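Wednesday, 16:00

Adhesive ageing, batch 9. The Andeck sheet stock came out of the humidity cabinet this morning after 63 hours. Set point held throughout; the logger shows one dip overnight, short enough to ignore.

Peel results so far:

- Tilero backing, plain: even release, no residue on the roller.
- Tilero backing, primed: higher force at the start of each strip, then settles. Two strips tore at the clamp and are left out of the mean.
- Sakai film: still curling at the corners. Flattened under glass before cutting, which helped a little.

The clamp tears look like a cutting fault. Edges from the old blade show small nicks under the loupe — changed it and recut 16 strips from the same sheet. Keep the two sets apart in the tray, old blade on the left.

Peel speed left as last week. Someone had reset the zero on the load cell without a note in the book, so I repeated the check weights before starting. Readings fine.
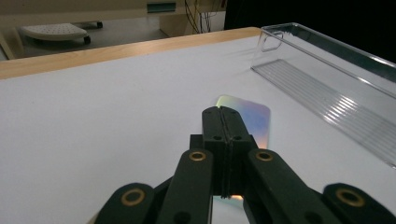
Steltavov primer is down to the last tin and the lid no longer seals. Decant it before the next batch and mark the jar with the opening month (April). Do not mix with the new tin until viscosity has been compared.

Still to do: recut strips into the cabinet tonight, same shelf, same spacing. Plot the primed set separately from the plain.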